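Candov Listeners' Club - Minutes of the May Meeting

Opened at 7 p.m. in the upstairs room at Candov. 39 members signed in, our best turnout since the winter swap night!

Minutes of the last meeting
Read and approved with one fix: the record played at the close was the Flodudia live set, not the studio album. Several members felt strongly about this, and they were right to.

The Afridi album
Most of the first half went to the new Afridi record, and what a pleasure it was to hear so many people talk over each other about it. We played the opening track twice, loud, and the slow one that closes side one. General feeling was that the drums are the best they have ever sounded and that the guest verse from Idon lifts the whole second side. A smaller group thought the verse comes in too early and would have liked another chorus first. One member brought the earlier single for comparison and we all agreed the album mix is warmer, with a lot more bass in the last minute.

Asked for a show of hands on album of the season so far, the room went to Afridi by a wide margin, with Flodudia second.

Tour trip
Afridi and Idon are playing together on the fall tour and the nearest stop is a two-hour drive. The club can apply for a block of seats in the lower balcony. Agreed to ask for 10 seats to start with and go back for more if the list fills up. Names go on the sheet by the door, first come, first served. Members pay for their own seat when they sign. Carpooling to be sorted out once we know who is going - drivers, please write the number of free seats in your car next to your name.

There was a question about bringing friends who aren't members. Agreed that members get first pick until the end of the month, then it opens up.

Money
Balance after room rent stands at $200. Agreed to spend part of it on a new needle for the club turntable, which has earned it. The raffle will run again next time. Prizes so far are a Flodudia poster, a stack of singles and a very nice pair of headphones, so bring small bills.

Listening night
The June listening night will be all debut albums. Everyone brings one, and we draw titles from the hat and play one side of each. Last time we ran well past closing, so the limit is two long tracks or one side, whichever is shorter. Please bring vinyl or CD. Phones can be plugged in if the album never came out any other way.

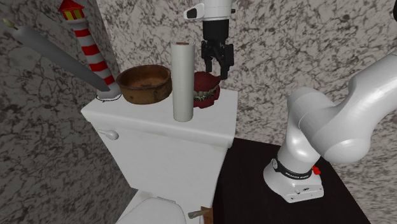

It was also suggested that whoever brings a record say a few words before it plays - where they first heard it, what to listen for. Everybody liked this. Keep it to a minute or so, please, we want to hear the music!

Newsletter
Two reviews are in already and both are great reads. Still wanted: a write-up of the Idon acoustic session and something on the Flodudia reissues. Any length is fine.

Other business
The lending shelf is missing the Flodudia double album. If it's at your house, no hard feelings, just bring it back.

Closed at 9:15 p.m. with side two of the Afridi album, by popular demand.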